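How the Drinks Shelf Works

When you walk into a store for a drink, you probably go straight to the one you like. You might not think about the shelf it stands on. A drinks shelf is planned, though, and somebody has to look after it all day long.

This page uses the drinks section of a small grocery store in Ledonside. The store belongs to a group called Mbeki, which has 16 stores between Ledonside and Jivbridge.

What is on the shelf

Most drinks in a store like this come in plastic bottles or metal cans. Plastic bottles have caps that screw back on, so you can drink a little now and save the rest. A can has to be finished once it is open. Stores sell both kinds, and they often put the same drink in both.

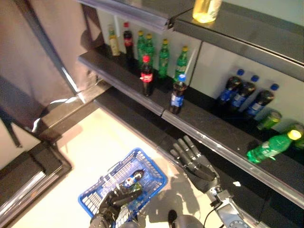

Why do stores put labels facing the front?
Shoppers look for a color or a name they know. When the label faces out, they can find the drink without picking up each bottle and turning it around.

The front of a shelf usually has a long strip on it. The strip is for price tags. A tag goes under the drink it belongs to, so the drinks have to stay in their own places. If the tag says 69 cents and the bottle over it costs more, the shopper gets a surprise at the checkout.

Keeping it neat

Shelves get messy during the day. People pick up a bottle, change their minds, and set it down somewhere else. Workers at the Ledonside store tidy the drinks at 2 in the afternoon, before school lets out, and again before closing. They move bottles back to the right tag and pull the ones at the back toward the front. This is called facing the shelf.

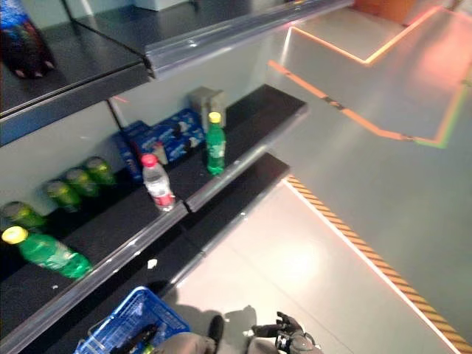 Facing is easy to learn, and you can practice it in a kitchen cupboard. Start with anything that has tipped over. A round bottle on its side can roll, like the green one with the yellow cap lying in front of the cans. Stand it up next to others of its kind. After that, turn the labels to the front and close up any gaps.

Cartons need a different kind of care. They have flat sides, so they stack well, but a tall stack can hide what is behind it.

Filling it up again

When a row gets low, a worker brings more from the stockroom. Older drinks are moved forward and newer ones go behind them. Each bottle or can has a date on it, and the drink with the earliest date should be sold first.
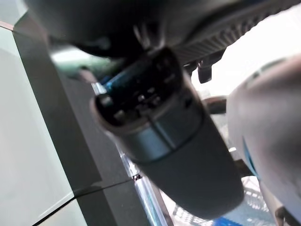
Words to know

Stock: the things a store has to sell.

Stockroom: the room where extra stock is kept.

Multipack: several cans or bottles sold together.

Facing: moving things to the front of a shelf with their labels showing.

Written for the Dorkine children's pages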